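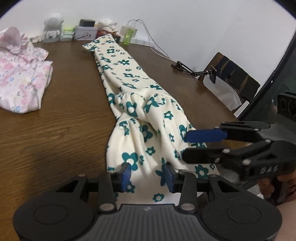 Item 2: cream dress with teal flower print, folded lengthwise on the table.

Print this page | E-mail this page

Tesholm Garment Care Group
Minutes of the May meeting, folding and storage

Present: Pauline Goodall (chair), Rhys Tuhiwai (minutes), members as per the sign-in sheet.
Apologies: none received.

1. Minutes of the previous meeting
Agreed with one correction. The shelf depth given under storage should refer to the Plandport unit and not the Latik unit.

2. Folding of long dresses
The group discussed dresses with a gathered or tiered skirt. PG prefers a lengthwise fold first, with the bodice laid flat and the skirt brought in to the same width. RT noted that the gathers add bulk at the seam and that a strip folded this way is thicker at the hem end. Two methods were compared on paper: rolling from the hem, and folding in thirds from the neck. Rolling takes less shelf width. Folding in thirds stacks better.
Agreed: fold in thirds for shelves, roll for drawers. Ruffles to be smoothed by hand before the second fold. No pressing of gathered seams.
Action: RT to amend sheet 17.

3. Work surface
Garments are to be folded on a table long enough for the skirt, or with the hem allowed to hang over the near edge until the last fold. PG asked that the table be wiped before any pale fabric is put down. 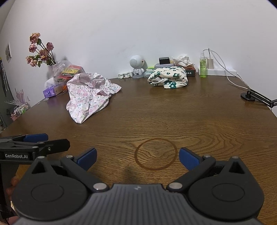
Cup rings were raised under the same item. A ring in the wood is a finish problem and does not normally transfer to cloth once dry, but members could not agree on whether wax polish should be used on a folding table. RT reported that Magalhães paste leaves a residue for a day or more. PG was against any polish. Left open.
Agreed: no drinks on the table while garments are out. Tissues, snacks, books and small electrical items may stay along the wall side if the folding area is clear. Finished garments to go to the back of the table and be shelved in the same session, as floral cottons left in a heap crease again.

4. Storage boxes
The Latik box holds 4 long dresses folded in thirds. The supplier's reference is 3243, replacing 243, and the lid has changed. Old lids do not fit.
Action: PG to confirm whether old lids can still be ordered.

5. Any other business
Request for a session on pleats. Carried to the next meeting.

Meeting closed at 4 p.m.

Comments

hemline_jo: Does thirds work for a lined skirt? Mine slides apart.

R. Tuhiwai: Pin the lining at the waist first, then fold.

Marsh: Sheet 17 link still opens the old version.

Print | E-mail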